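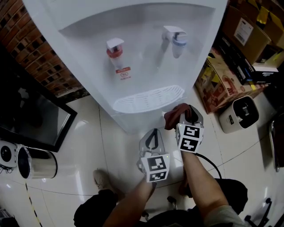

Umura reports result on learning cleaning tasks from hand-held gripper recordings

Sun 2 September - Umura, a developer of training methods for two-armed robots, today released the results of a study on teaching household and office cleaning tasks without a robot present during recording. The study, carried out with the test lab Fehr, covers 16 tasks performed by people holding a pair of instrumented grippers, one in each hand.

The method is named Lurnex. It takes the recorded motion of both grippers, together with video from a head-worn camera, and turns it into a control policy for a two-armed robot. Each gripper carries a cube printed with black-and-white markers. The cube gives the position and angle of the gripper whenever at least one marked face is in view. When no face is in view, Lurnex fills the gap from the motion before and after it and lowers the weight of that segment in training.

Earlier work by the same team treated the two hands as separate recordings and joined them later. In Lurnex the second hand is kept in the same time base from the start, including periods when it holds nothing. The study found that these idle periods carry useful information. A policy trained with them kept the free arm clear of the working arm more often than a policy trained on the working hand alone.

Wiping tasks were chosen as the main test. Cloth changes shape in the grip, contact with the surface is light, and the target is often partly hidden by the hand. Water dispensers were included for their recessed taps and slotted drip trays, where a gripper has to reach into a narrow space from above.

"The grip on the cloth is the hard part," said Stepan Sirko, who leads the study at Umura. "If the fold between the jaws is too thick, the free edge does not reach the surface. We see this in the recordings of people as well, and we left those recordings in."

For evaluation, policies were run on a Wamus two-armed platform in 107 trials. Trials were scored on three points: whether the cloth stayed in the grip, whether it touched the target area, and whether the arms stayed clear of each other. A trial was stopped by the operator if either arm pressed against a fixed part for more than 6 seconds. Stopped trials were scored as failures on all points.

The main source of failure was loss of marker tracking close to glossy white surfaces. Reflections from tile floors had a smaller effect. The team is testing a change in cube placement and expects to report on it in March.

The recording protocol, the scoring sheet and the list of tasks are available from Umura on request. The training code is not part of this release. Fehr will keep the trial logs and will handle requests from groups that want to repeat the evaluation on other hardware.

Press contact: Umura, research communications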